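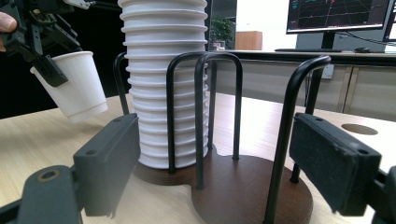
Okay, the result I've been teasing since April is finally written up, so settle in with a drink, I'm going to be slow and happy about this. 1/15

The question Niall Buchanan and I started with was small. When you teach a robot from people using handheld grippers, does it matter how you pick the demonstrations you train on? Everyone we talked to had an opinion and hardly any of them had a number, and I am the sort of person who can't sleep until there's a number. 2/15

The task is nested paper cups. Take one cup off a tall stack that stands in a wire holder, using one gripper, while the other gripper is there to steady things if you want it. It sounds like nothing at all. Please try it with two stiff fingers before you laugh at me (my mother laughed at me, and then she tried it). 3/15

The trouble with paper cups is that they cling to each other. Pull straight up and two come away. Squeeze too hard and the rim goes oval and grabs the cup below even tighter. People have lovely little habits for dealing with this, a tilt, a wiggle, a sort of peel, and they mostly don't know they're doing it. 4/15

So we collected 1952 demonstrations for the study, which we named Grolari after a misspelling in my notebook that Niall refused to let go of. Same kind of gripper in every one of them, a camera on each hand, and the same two rooms over and over until I knew every scratch on those tables. 5/15

Then came the fun part! The usual move is to throw out the demonstrations that look messy. Slips, second tries, a long pause while the person thinks. You keep the clean ones and train on those. We did that. We also did the opposite, and kept the messy ones as long as the cup came free in the end. 6/15

We made four training sets of the same size, so nobody could win by simply having more data. Clean only, messy only, an even mix, and a random draw. Same network, same training time, same learning rate, and I checked that last one more often than I'd like to admit. 7/15

Each trained policy got 179 trials on the real arms. The person resetting the cups between trials wasn't told which policy was running. That was Rosemarie Reinholz's rule and she was right to insist on it, because I had favorites by lunchtime on the first morning and I would have been placing those cups ever so kindly. 8/15

Results, at last. Clean only got 98 single cups out of 179. Random draw got 121. Messy only got 117. The even mix got 143, and I walked to the end of the hall and back before I let myself believe it. 9/15

What we think is going on (and "think" is doing honest work there): the clean set hardly ever shows a bad grip, so when the arm lands in one it has no idea what a person would do next. It just keeps pulling. The mixed set has seen somebody loosen, shift over a little and go again, and you can see the arm do that very same thing. The first time, Niall applauded. 10/15

Now the part I'd want to know if I were reading this from another lab. We reran the clean and mixed training with fresh random seeds, and the gap held up but got smaller. Please don't quote the best run at people. The paper has all of the runs in one table and that's the table to look at. 11/15

Also, messy has a limit. We tried a set made only of demonstrations with three or more failed grabs, and the policy learned to dither. It would hover and fuss and touch the stack and back off again, like me in a bakery. It timed out 50 times. There's good mess and there's bad mess and we don't have a tidy rule for telling them apart yet. 12/15

Somebody in our reading group asked if this is only about paper cups. Fair! We ran a shorter version with the Dramari lids, which are flat and slippery, 40 trials for each policy. The mix came out ahead again, but by so little that I wouldn't bet my bicycle on it. We're calling that one undecided and will go back to it with more trials. 13/15

What I'd gently suggest if you're collecting your own: don't stop the recording when someone fumbles, and don't ask them to start over. Let them fix it. We used to say "oh, let's redo that one" all day long, and I wince now when I think of what went in the bin at Kirkwood before we knew better. 14/15

Thank you to everyone who pulled cups for us, and to the folks in the Mulcahy building who kept finding us more table space. Trial table and the training splits go up with the paper. Questions are very welcome, I answer slowly but I do answer, and if you've seen the opposite result on your own task I would love to hear from you most of all. 15/15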